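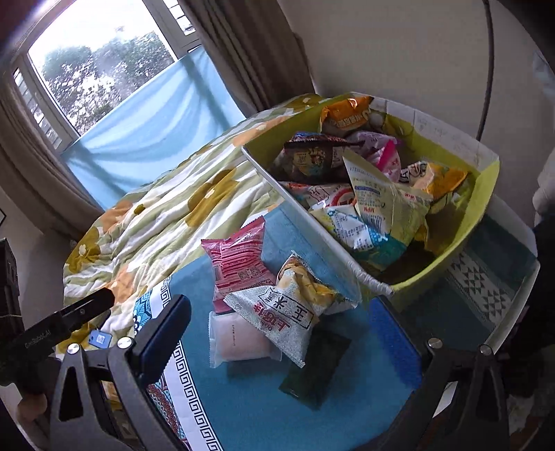
Dates on food packages are confusing, one resident wrote to us in November, and the donation rules would be easier to follow if every question about them were answered in one place. Several other residents made the same request. The answers below apply to all food donations made to the Veltstead Food Pantry and to its branch in Forkdale.

Frequently Asked Questions: Donating Food

General

What is the Veltstead Food Pantry?
The Pantry is a nonprofit organization that provides groceries to households in Veltstead, Forkdale and the surrounding townships. It received more than 2,000 separate donations last year. Food is given without charge, and no household is asked to make a contribution in return.

Where can I bring a donation?
Donations are accepted at the main office in Afolabi Hall, Room 203, and at the Forkdale branch next to the public library. Both locations accept food between 9:00 a.m. and 4:00 p.m. on weekdays. Please do not leave food outside the doors after hours. Food left outside must be thrown away, even when the packages are sealed.

Do I need an appointment?
Household donations do not require an appointment. Businesses, schools and places of worship should call ahead if they expect to deliver more than one carload.

What We Accept

Which foods may I donate?
The Pantry accepts shelf-stable food in its original, unopened commercial packaging. Items in regular demand include canned vegetables, canned fish, dried beans, rice, pasta, peanut butter, cooking oil, breakfast cereal and shelf-stable milk. Infant formula is accepted only before its printed date.

May I donate snacks?
Yes. Crackers, granola bars, dried fruit, cookies and similar items are used in the school break program and in bags for people without access to a kitchen. Individually wrapped snacks are preferred. If the ingredients are printed only on the outer box, please leave the items in the box. Snacks without a readable ingredient list cannot be given out.

Which foods are not accepted?
The Pantry does not accept home-canned or home-baked food, opened packages, alcohol, or food that has been repacked from bulk containers. Dented cans are accepted if the dent is shallow and does not touch a seam. Cans that are swollen, rusted or leaking should be discarded at home.

Can I bring fresh produce from my garden?
Garden produce is accepted from June through October at Afolabi Hall only. Please brush off loose soil but do not wash the produce. Washed vegetables spoil more quickly in storage. The Forkdale branch does not have a cold room and must decline fresh items.

Do you take meat or frozen food?
Frozen food is accepted only from licensed stores and processors with which the Pantry has a written agreement. We are not able to accept frozen food or meat from private households, including game.

Package Dates

What is the difference between "best by" and "use by"?
A "best by" date tells the buyer how long the manufacturer expects the food to be at its best quality. Many shelf-stable foods may be eaten after that date if they have been stored properly. A "use by" date is treated by the Pantry as final, and food is not given out after it.

How far past the date may a donation be?
Crackers, cereal, chips and other dry goods are accepted up to 28 days past a "best by" date. Canned goods are reviewed under a separate schedule, a copy of which is kept at both reception desks. Donors who are not sure may bring the item in and ask.

What if there is no date, or only a code?
Some manufacturers print a production code in place of a date. Staff members have a reference list for the most common codes. An item with a code that cannot be read will not be placed on the shelves.

Storing Food Before You Donate

How should I keep food at home until I can bring it in?
Choose a cool, dry location away from the stove and out of direct sunlight. Chocolate, nuts and foods made with oil are affected by heat sooner than most others. Food should be kept off the floor and away from cleaning products, as dry goods in thin packaging can take on odors.

May I deliver food in a bin or bag and have it returned?
Yes. Please write your name on the container and let the reception desk know that you wish to have it back. Containers are emptied while you wait, except during the fall drive. Containers not claimed by the end of the following month become the property of the Pantry.

What should I do if I find insects in stored food?
Do not donate any food from the same shelf or container, including packages that appear to be sealed. A single affected package can require an entire storage bay to be cleared.

Food Drives

How can my school or workplace hold a food drive?
Complete the food drive form, available at either reception desk, at least three weeks before the proposed start. The Pantry will provide a list of needed items and a set of posters. Pickup is offered for drives expected to collect 1,000 pounds or more. Smaller drives are asked to arrange their own delivery.

What is the Jedholm Shelf?
The Jedholm Shelf is a program for foods suited to specific diets. It holds items that are gluten-free, low in sodium, kosher or halal, along with foods made without nuts. Donations for the Jedholm Shelf should be packed separately and marked. Please do not mark an item as suitable for a particular diet unless the package itself says so.

Privacy, Receipts and Liability

Will I receive a receipt?
A written receipt is available on request at the time of delivery. The receipt lists the type and weight of the food. The Pantry does not assign a dollar value to donations and cannot offer tax advice.

Is my name made public?
No. Donor names are published only with written consent. Consent may be withdrawn at any time by writing to the main office.

Could I be held responsible if someone becomes ill?
Federal and state laws offer protection to people who donate food in good faith. The Pantry cannot give legal advice, and businesses with questions on this subject should speak with their own attorney.

Whom should I contact about a recalled product?
If you learn that something you donated has been recalled, please call the main office as soon as possible. Have the product name, package size and lot code ready, together with the month in which the donation was made. Messages left after 4:00 p.m. are reviewed the next morning before the shelves open.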